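Progress report: Trandden Writing Residency, second period
Submitted to the Abbasi Fund for New Fiction, 20 January 2025

Work on the manuscript is on schedule, with one change to the plan that is set out under the third heading.

Draft

The first full draft of Stotov is finished. It runs to 30 chapters, which is two more than I proposed. The extra chapters both belong to the middle section, where the ferry pilot's sister takes over the narration. In the outline she was a minor character who appeared in letters only. Once I had written the letters out in full it was clear that the reader would want to be in the room with her, so the letters have been cut back and most of what they said is now told directly.

The opening has been rewritten three times. The current version starts on the morning of the inquest and leaves the flood itself until chapter 6. I am fairly settled on this, though the second readers may have a view.

Research

The residency paid for two research trips. The first was to the river archive at Lukoson, where I read the harbor logs and the pilots' disciplinary records. These gave me the order of events on the night of the flood and a good deal of working vocabulary. I had planned on four days and stayed six. The second trip was to walk the levee road, which I needed for the last five chapters. Notes from both are typed up and indexed.
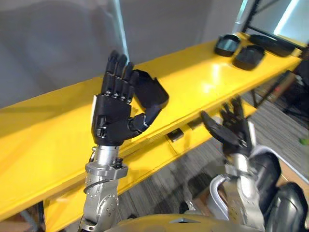

A black five-fingered hand on a metal wrist, with a long yellow shelf beyond it.

Change to the plan

The original proposal included a set of linked short stories to be written alongside the novel. I have finished one of these, at 700 words, and started a second. I would like to set the rest aside until the novel has been delivered. The stories share a setting with the book, and working on both at once meant that I kept settling questions in one that were still open in the other. The finished story can be used in the Fund's annual reader if it is wanted.

Public work

Both library workshops promised in the proposal have been held. The first dealt with point of view and the second with revising dialogue. Several people at the second asked for a follow-up on endings – I would be glad to run one if the library has a free evening.

Spending

Travel came in slightly over the budget line because of the longer stay at Lukoson. The difference was covered from the money set aside for books and copying, and no additional funds are requested. Receipts are attached.

Next period

The second draft will be ready in April. The main jobs are to shorten the inquest chapters, check the dates against the harbor logs, and fix the pilot's age, which is currently wrong in at least two places.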